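Laundering Shared Linen at Nirkdale Community Residences

Reviewed 6th June

This guide sets out the procedure for washing, drying and storing towels and bed linen in the shared laundry. It applies to residents and to visiting family members who do washing on their behalf.

Before you begin

Sort items by colour and by weight. Towels should be washed separately from sheets, as lint transfers readily to cotton percale. Check for loose threads and trim them with scissors; do not pull them. New towels in dark colours must be washed alone for the first 4 cycles.

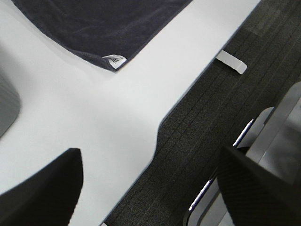 Wash temperature is determined by the manufacturer's instructions and not by the colour of the item. Where these conflict with the settings posted on the machines, the manufacturer's instructions take precedence. On many towels they are printed on a small label sewn into the seam at one corner, as on the navy towel shown, and the label should be left in place for the life of the item. If it is missing or illegible, select the warm cycle.

Washing

1. Load the drum to no more than two-thirds of its capacity.
2. Add detergent to the dispenser drawer. One level scoop is sufficient for a standard load.
3. Do not use fabric softener on towels. It coats the fibres and reduces absorbency.
4. Select the cycle and close the door firmly. Remove the load promptly when the cycle ends.

Drying

Shake each towel before hanging it on the outdoor line, and peg it along the short edge. Dark items should be dried in shade wherever possible to limit fading. In wet weather the tumble dryers may be used on medium heat — please clear the lint filter before and after each load.

Storage

Linen must be completely dry before it is folded. Place clean items at the bottom of the stack so that all towels are used in rotation.

Enquiries about machine faults should be directed to Zdenka Papadopoulos at the residents' office. Unclaimed items are held for 26 days.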